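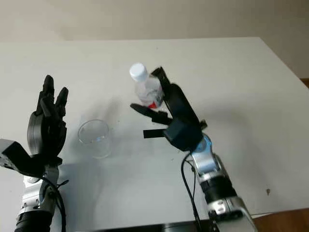 # Drinks and Glassware: Frequently Asked Questions

These answers apply to all rooms booked through the Wonimthorpe office. Questions not covered below may be sent to Aurelia Matei, Room Services.

**Are drinking glasses provided?**
Yes. Clear, straight-sided glasses are kept in the cabinet of each meeting room. The Dumlao Room holds 95 and the Tumcombe Room holds 197. Stemmed glasses are not available.

**May I bring my own bottled water?**
Yes. Bottles must have a cap that closes fully. Please keep the cap on when you are not drinking, and do not leave bottles on their sides near the edge of a table, where they may roll.
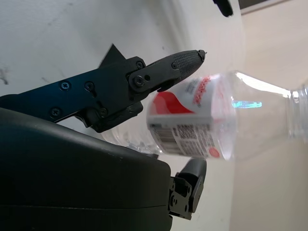
Labels should stay on until the bottle is empty, so that other guests can see what it contains. Refilled bottles without a label must be marked with the owner's name.

**Where do empty bottles go?**
Empty plastic bottles belong in the recycling bin by the door. Pour any remaining water into the sink first – full bottles make the bags too heavy to lift.

**How should the white tables be cleaned?**
Use a soft, damp cloth and dry the surface afterward. Scouring pads and bleach are not permitted. Marks that do not come off should be reported to the office and left alone.

**What if a glass is broken?**
Do not pick up the pieces by hand. Call the Zerner desk at extension 700, and staff will clear the area. There is no charge for a single glass.

**When must the room be cleared?**
All glasses must be returned to the cabinet tray by 6 p.m. Evening bookings follow the time printed on the confirmation.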